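About Sanard

Sanard teaches people to run, fix and train small robots. We started with one evening course in a rented classroom and now have 9 staff members, a workshop on the ground floor of the Rorkley building, and a short list of partner homes where our students practice outside the shop. Last year 633 people took a course with us.

Who we are

Nadine Akl founded the school after working in machine repair. She still teaches the first session of every beginner course. Most of our other instructors came up through the courses themselves. None of the classes ask for a degree. You need to be able to read a wiring diagram by the end of week two, and we will teach you how.

Our open day

We hold an open day every October. The doors open at 10 a.m. and the last demonstration starts at 3:30 p.m. Visitors can walk through the workshop, talk to current students and try most of the equipment. Entry is free, but the building limits us to 500 people at one time, so there is sometimes a line at the front door in the early afternoon.

The demonstration that draws the most questions is the one on hand-held grippers. The operator holds a gripper in each hand and does ordinary household jobs with them, such as clearing a table or sorting packages. A camera on the tool records the work, and the recordings are later used to train robot arms. We teach this in real rooms as well as in the shop, with the kinds of things people have at home.

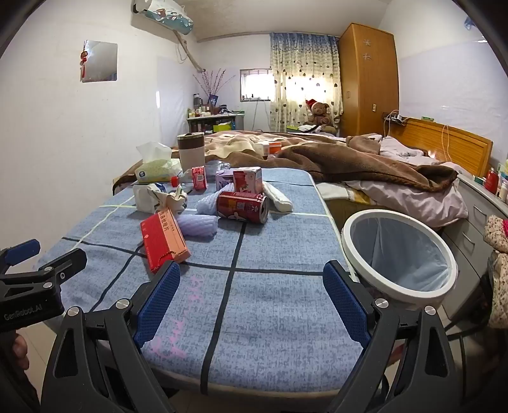
Visitors over the age of 12 may take a turn with the grippers. A turn lasts five minutes. Soft packaging and bottles give beginners the most trouble, and the instructor will show you how to change your angle before you close the jaws. People who want more time can sign up for the half-day class, called Clestora, at the desk by the stairs.

The second floor has the Tarigan room, where students show their final projects. These change from year to year. Please ask before you touch anything there.

Since the first open day we have welcomed 1,453 visitors. Many of our students first came in that way, and two of them now teach here.

Visiting at other times

School groups can book a morning visit during the term. We need two weeks' notice and one adult for every eight children. Wear closed shoes and tie back long hair. Parking is behind the building, and the side entrance has a ramp.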